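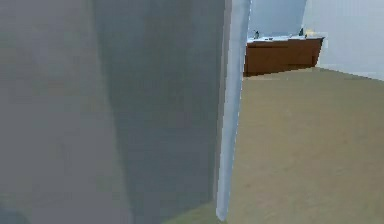
A practice room inside the computer. A big gray panel fills the near left, and a brown cabinet with a white top stands across the floor.

Which Eyes Should a Robot Have?
By Doina Tomić

Have you ever tried to walk through your house with one hand held up right next to your face? You can still get around, but you have to lean and turn a lot, and sooner or later you'll bump your elbow. A robot has the same kind of trouble when something big and flat is close to its camera. Most of what it gets is plain gray, and the interesting part of the room is squeezed over to one side.

At Zirstead we try out cameras for robots that will someday help in people's homes, and we do a lot of it in make-believe rooms. They are a bit like the rooms in a video game (only with less treasure, I'm sorry to say). If a pretend robot bumps a pretend wall, all we have to do is press a key and start over!

This spring we compared 4 cameras. Each one got the same job: find the yellow thing on the counter and drive over to it. Look near the right end of the white countertop and you'll find it too, small and pale, beside something dark. It's pretty tiny from all the way over here, isn't it?

The first camera was called Skatden, and it sees a narrow slice of the room, a little like looking through a paper towel tube. Far-off things come out nice and big, but it's easy to miss what is beside you. The second one, Flelleo, sees very wide. It hardly ever loses track of a wall, but the yellow thing shrinks down to a few little squares of color, and then the robot has to guess. The other two were somewhere in between.

Every camera got 600 tries, with the robot starting in a different spot each time. Flelleo got to the counter 441 times. Skatden did better when it started out in the open and much worse when it started next to something big, so my friend Afiq Kusuma taught its controller (the part that decides where to go) a new trick. When most of the view is one color, back up a little and turn toward the brighter side. He got the idea from backing his bike out of a crowded garage.

You can try this at home. Roll up a sheet of paper, look through it with one eye, and have a grown-up put a lemon on the far side of the kitchen. Walk slowly, please, and watch out for the cat.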